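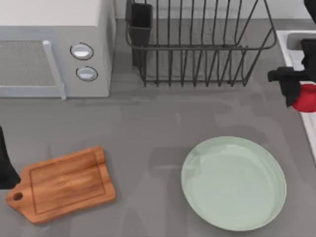
Section 2: Setting the dials on your Relleo microwave

Before you warm up your first cuppa, please take a few minutes to get to know the two round dials to the right of the door handle. They're friendly enough once you've had a play!

1. Plug the oven straight into the wall and pull the door open by its long handle.

2. Check that the glass turntable sits level and turns freely under your hand.

3. Put in a mug of water, close the door, and choose High on the power dial.

4. Turn the timer past 2 minutes, then bring it back to the time you'd like - short times are much more accurate this way.

Note: A little hum is quite normal, and so is a bit of mist on the door.

Caution: Never run the oven empty, and please keep foil and metal-rimmed plates out of it (yes, even Nan's good ones with the gold edge).

If the timer sticks, unplug the oven and ring Karkel Service, quoting model 787.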